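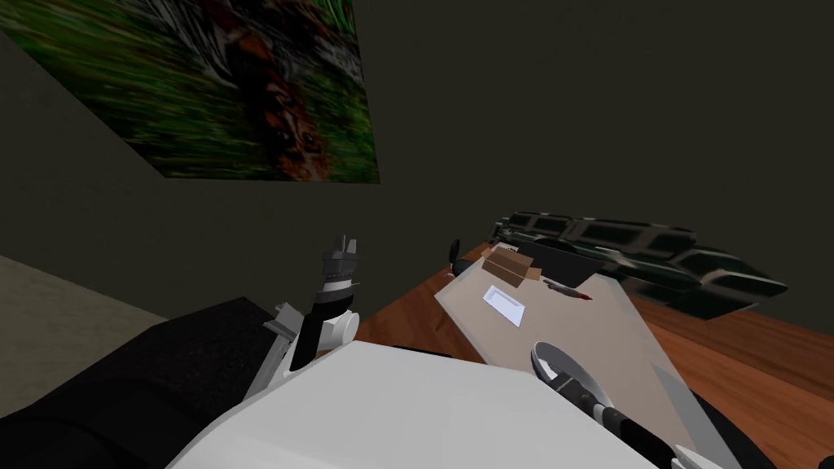
Page last changed: 2021-04-07

Section 5: Running the desk demo on an open day

I rewrote this section after our February open day at Pilton, where I ran the desk demo with Olga Cordero and we both came home with sore feet and a page full of notes. If you've already done Section 4 (installing the simulator and loading the two-armed robot), you're in good shape. The demo all happens on screen, so you can pack it in a laptop bag, and I love that about it!

The room we load is called Mullgate. It's a little bedroom-ish sort of place with a wooden desk, a tan tray on the desk and a tiger poster on the wall. Kids go straight for the tiger. Let them. It's a great way to get a family to stop and look, and then you can point out the arms.

Before the doors open

1. Plug the laptop in. Don't try to run on battery, even for the first hour. The picture gets choppy and people wander off.

2. Start the Drukgate launcher and pick Mullgate from the room list. Give it a minute. The first load of the day is always the slow one.

3. Type 836 in the layout box and press Enter. That's the layout with the small brown block, the white card and the pen out on the tray. I've tried busier ones, and visitors kept asking me which thing to look at.

4. Set the view to "behind the robot." You want the white body along the bottom of the screen with the desk beyond it. People get the idea much faster when they feel like they're standing where the robot is.

5. Check the arms. In the ready pose the left gripper points straight up and the right arm reaches down over the tray. If both arms are hanging by the robot's sides, you've loaded the old pose file. Go to Poses, choose 107, and press Reset Room.

Note: Reset Room also puts the block, the card and the pen back where they started. Reset Arms only moves the arms. I mixed these up twice at Pilton with a line of people watching, so now I have a sticky note on the laptop lid.

When visitors come up

6. Say hello first, then hand over the controller. I used to give a long talk before anyone got to touch anything (sorry, everybody who sat through that).

7. Let them move the right arm only. Leave the left one locked. Two arms at once is a lot for a first try, and you'll spend your whole day untangling elbows.

8. Suggest the block as the first thing to go for. The card is thin and lies flat, so save it for the person who says this looks easy.

9. Stop each turn at five minutes if there's a line. The Pacheco timer in the corner of the screen can beep for you, but please turn the volume down. We had 51 turns in one afternoon and I was hearing that beep in my sleep.

Caution: Don't let anyone drive the arm hard into the desk. Nothing real will break, but the simulator can freeze, and then you're back to step 2 with a crowd waiting.

Caution: Tape down the controller cable. It runs right where people stand.

If something goes wrong

The pen has rolled off the desk: press Reset Room. Don't bother chasing it with the arm.

The screen is showing only wall: someone has bumped the view stick. Press Home.

The arm won't answer: check that the controller light is on, then unplug it and plug it back in. Olga's fix is to swap the cable first, and she's been right more often than I have, so bring a spare.

Packing up

10. Save the turn log before you close the launcher. It won't ask you, and once it's closed the log is gone.

11. Close the launcher from its own menu, wait for the desktop to come back, and then shut the lid. Section 6 covers sending the log in.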